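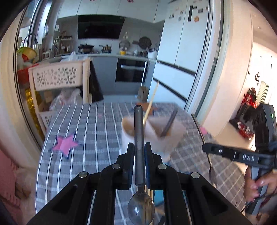 Ute Hinrichs writes that her chopsticks went grey at the tips within a month, although she washed them every evening, and asks whether they should stand tips up or tips down in the holder. Tips up, for reasons given in step 4. The rest of the procedure has been revised to match.

Sorting cutlery into a table-top holder
Revised June 23, 2020

The method covers spoons, chopsticks and kitchen scissors kept together in one upright holder on or near the dining table. It assumes a perforated holder with a separate tray underneath. A plain cup or jar will do while sorting, but it has no drainage and should not be used for storage of anything that has just been washed.

What you need
The holder and its tray
One or two cups for sorting
A dry tea towel
A bottle brush
Washing-up liquid
White vinegar, if you have hard water

1. Empty the holder completely. Lay everything on the table and separate the tray from the body. If the holder is fixed with suction cups, take these off as well and put them where they will not roll on to the floor.

2. Wash the holder. Fill the sink with warm water, add washing-up liquid and push the brush through each row of holes from the inside. Limescale in the tray comes off with equal parts vinegar and water, left for twenty minutes. An 800 ml jug of the mixture is enough for most trays. Rinse, then stand the holder upside down on the towel.

3. Sort by material. Metal spoons go in one group, plastic spoons in a second, wooden chopsticks in a third. Scissors are kept apart until the end. Use the cups for the smaller groups. A light paper cup tips over easily once long pieces lean to one side, so put the heaviest piece in last and hold the rim. 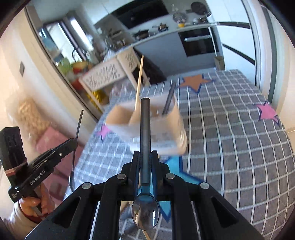
Can plastic and metal spoons share a compartment?
They can, provided both are dry. Metal edges will scratch clear plastic over time, so use a divider if the holder has one.

4. Check the chopsticks. Match them in pairs by length and discard any that are split or have a rough patch near the tip. Wood takes up water through the end grain, and a tip resting in a wet tray will darken well before the rest of the stick. Stand them with the thick end down. Bare wood can be wiped with a little food-safe mineral oil and left overnight – do not put them back in the holder while the surface is tacky.

5. Dry everything by hand. Air drying is slower than people expect in a closed kitchen, particularly in April when the heating has gone off and the windows are still shut. Open the scissors fully and dry around the pivot.

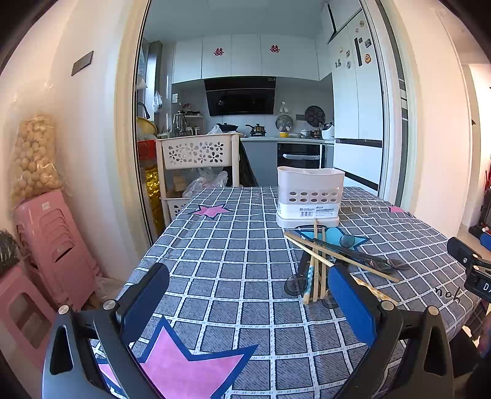 Utensil holder, chopsticks, scissors and suction cups on the table.

6. Reassemble. Fit the tray first, then the body. Suction cups need a smooth, non-porous surface such as glazed tile; they will not hold on fabric or textured wallpaper. Clean the tile with vinegar, let it dry and press each cup from the centre outwards. Wait an hour before loading the holder.

7. Load it. Longest items go at the back, spoons in front with bowls up. Scissors go in last, closed, points down, in an outer position where the handles can be reached without moving the spoons. Leave enough slack to lift any one item out with two fingers. If you cannot, the holder is overfilled and the centre will stay damp.

Maintenance
Empty the tray every second day. Repeat steps 1 and 2 once a month, or sooner if the tray smells. Replacement trays for the Rareo and Wolten holders are not interchangeable – the Wolten tray has a deeper lip and the Rareo body will rock in it.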